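Home > Projects > Dovo
Print this page | E-mail this page

# Dovo: bed-clearing and soft-goods set

Data card, last edited 6 February 2025
Maintainer: Doina Babić

## What this is

Dovo is a set of 600 short episodes of somebody clearing and tidying a bed with a hand-held gripper. The things on the beds are what you find on beds: blankets, jackets, cushions, clothes. A person does the work, the gripper's own camera records it, and the policy we train (Trevor) has to learn the chore from that view alone.

Can a machine tidy a bedroom yet? Not well, but the gap is closing faster than I expected when we started, and I find that pretty thrilling! Trevor can pick up a flat, folded towel and put it in a bin. Give it a puffy jacket dropped on a rumpled blanket and things get interesting.

## Why jackets on blankets

Hard objects keep their shape when you grab them. A quilted jacket doesn't. It has no obvious handle, the hood folds over the collar, and a pinch in the wrong place gets you a bit of shell fabric and nothing else — or a bit of shell fabric plus the blanket underneath. 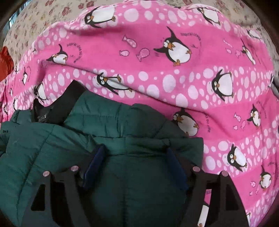 *Green quilted jacket on the penguin blanket, jaws open on either side of the fabric.*

We like busy prints for this work. A model that has only seen plain sheets on plain mattresses tends to read a printed figure as a separate object and go after it. Early Trevor did that constantly. We now mix patterned layers into every training batch, and bedspreads with flowers on them have been just as useful as cartoons.

## Layers and order

The second hard part is deciding what is on top. People do this without thinking: lift the corner, look, move on. For a policy it means working out which cloth belongs to which edge while everything shifts. In some episodes the jacket lies over the blanket, in others the blanket covers part of the jacket, and both need to end up handled. 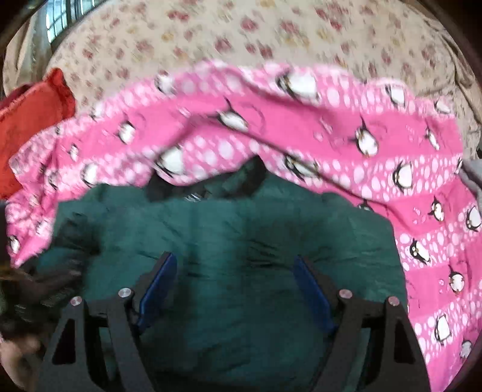
*Blanket lying across the upper part of the teal-green fabric, with a zipper pull showing.*

Zippers, collars and hems are marked in the labels wherever the annotator could find them. They make good places to start a grasp, and a small shiny part is often the only sharp detail in a whole armful of puff.

## Contents

- `episodes/` — 600 episodes, video plus gripper width
- `labels/` — garment class, visible layer order, grasp points
- `splits/` — train and test lists; 33 episodes are held out for test
- `tools/` — the Wornus viewer and a converter for Zustell logs

## Known problems

- Fast wrist moves blur the cloth. We kept these episodes and flagged them.
- Hands and hair get into the view at times. Filter with `person_visible` if that matters to you.
- Dark greens and teals shift with the light from windows. Don't rely on color names in the labels.
- Layer order is a judgment call on badly bunched fabric. Six episodes have no layer label at all.

## What's next

The plan is to reach 1,000 episodes, with more bulky coats and more cases where two soft things have to be pulled apart. Folding is a separate job and we haven't touched it. If you train something on Dovo, please send me your failures as well as your good runs — the failures are where I learn the most!

Filed under: Home robots, Datasets, Cloth handling

We use cookies to remember your settings and count visits. Accept | Manage choices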